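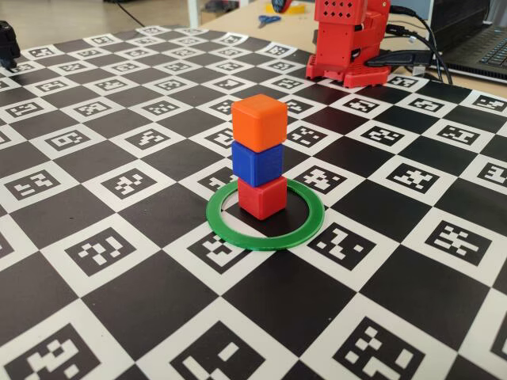
Three cubes inside the green ring, with the red arm behind them.

Chinyere Anozie had the kettle on before I'd found the doorbell, and we were halfway down a packet of ginger biscuits when I remembered I was meant to be asking her about grippers. She has spent the spring comparing two sets of fingertips for small desktop arms, the Gellport and the Pelura, and she talks about them rather as other people talk about rival bakeries.

"The Gellport is soft, almost like a wine gum," she told me. "It forgives you. If you come in a bit crooked it squashes round the cube and up it goes. The trouble starts when you want to let go, and the cube would quite like to come with you!"

The Pelura is firmer, with a ribbed face, and she was sniffy about it until March, when she slowed the closing speed and (her words) stopped blaming the fingers for her own settings.

Her test is a stack of three cubes in a ring, on a mat printed with markers so the camera can work out where everything is. Each set of tips had 1000 tries. The Gellport finished 510 stacks and the Pelura 765, a gap that surprised her enough to check her notes over supper.

"Picking up is the easy half," she said, topping up my tea. "I'd been scoring the wrong half for years, I think. Putting a thing down gently, and leaving it there, that's where you find out what your gripper is like."

She still reaches for the Gellport with anything fragile, and wants to try the pair again with a Mösli controller, whose smaller steps near the table might suit the softer tips.

We use cookies to remember your settings. Accept | Manage

Comments (3)

Tultarar: Lovely read. Did she change the tips between runs? Mine go shiny after a week.

benchmouse: We had the same sticking with soft tips. A dusting of talc helped for 4 days, then it didn't.

Oriel P: More on the Mösli please!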